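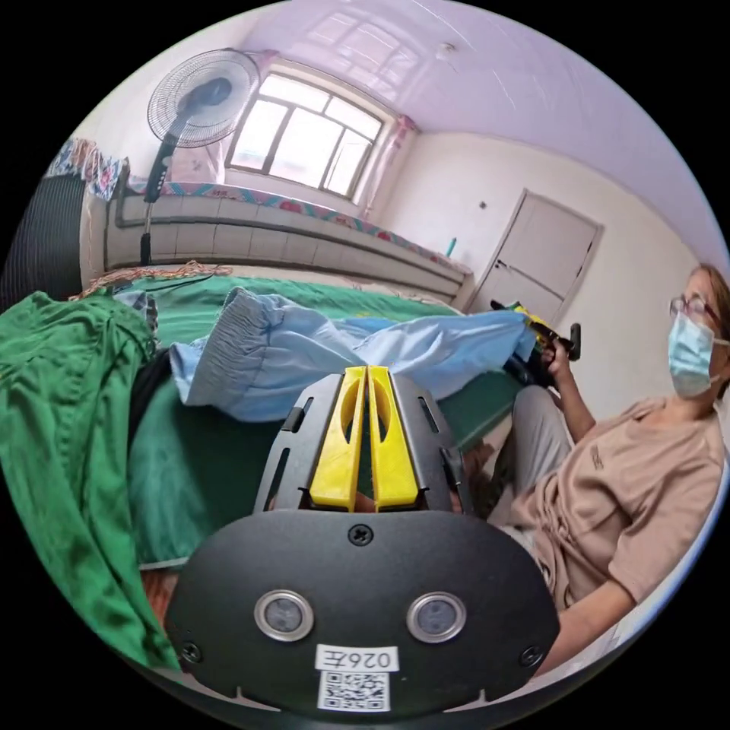 Price the spares first and the grippers second, was the reply from Skorkeck, and don't sign for anything until you know what a pair of fingers costs to replace. I had only asked them how long delivery takes. They did answer that as well, further down: 3 weeks if we order in October, longer after that.

So I spent the morning on spares. El-Sayed will sell fingers in pairs but want a minimum order of 10, and that is more than we'd planned to hold. Sovby will sell them singly at a higher price each and add carriage every time. If we lose a pair now and then, Sovby is cheaper. If we go through them quickly, it's El-Sayed. I don't know which it will be and neither does anyone I asked.

Clothes are the main job on the Daner plan, so I've been costing for clothes. They are handled on the bed, with one gripper in the hand and another working from the other side, and the light blue piece on the green cover is a fair sample of what we want done. It creases, it has a gathered part, and it doesn't lie square. I don't want to buy for boxes and cups and then find the fingers are wrong for cloth.
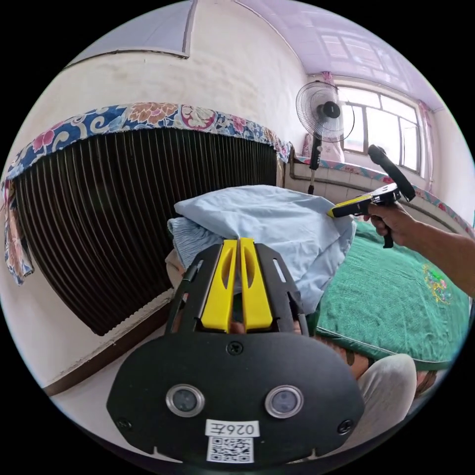 Notebook 2, p. 10

Went back over the budget after lunch. I had put the grippers down as one line and left it at that. They need to be bought in pairs, so an odd number makes no sense, and I had an odd number. Changed it. I also moved labels out of sundries. Every unit should have its number and its square code on the back before it goes out to a house, and I've allowed 200 labels, which ought to see us through to spring with some wasted.

The arm is still the big question. Sovby want a deposit to hold the price. I'd sooner spend this year's money on hand-held units and leave the arm to next year's budget. It means writing to Daner again and I put that off until tomorrow.

Bad headache by four. Made tea, did the filing, found the old El-Sayed quote I thought I'd thrown out. Carriage was lower on it. I'll ask why.
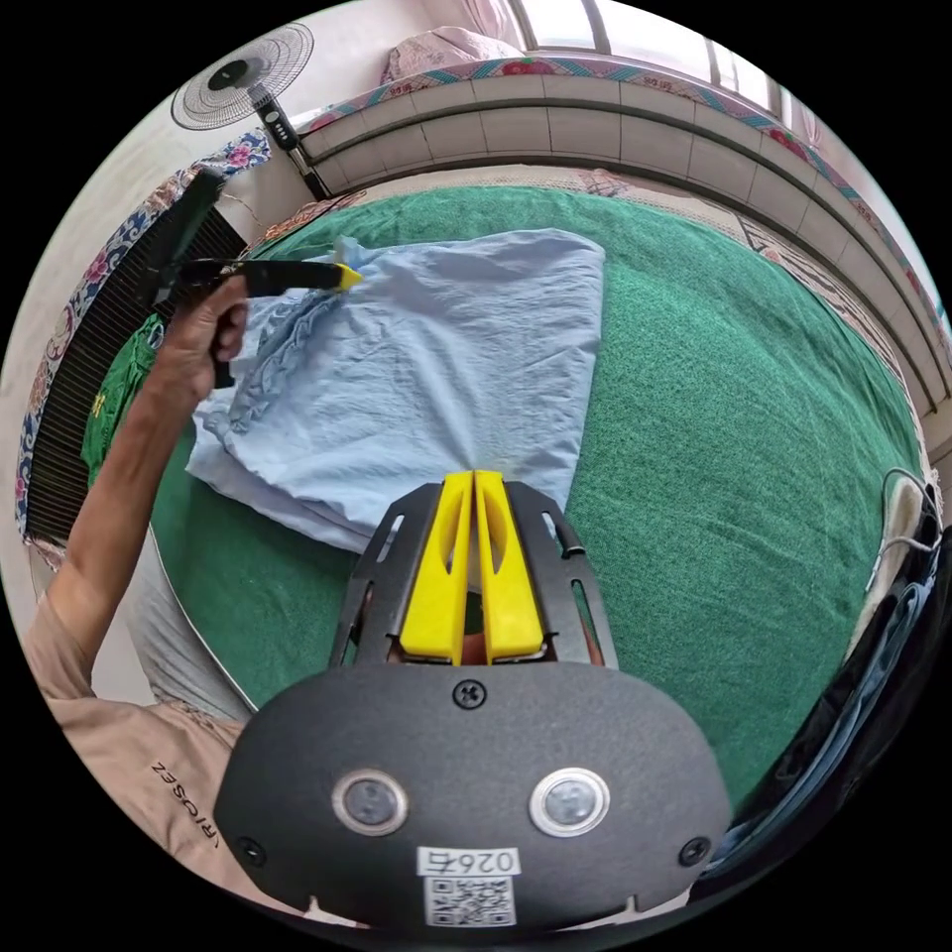

Still to price

Carry cases, hard or soft.
Charging leads and a spare set.
Insurance while the units are out in people's homes.
Storage for the recordings. Skorkeck's figure looked low, so get a second one.
Fingers, once El-Sayed answer about the minimum order.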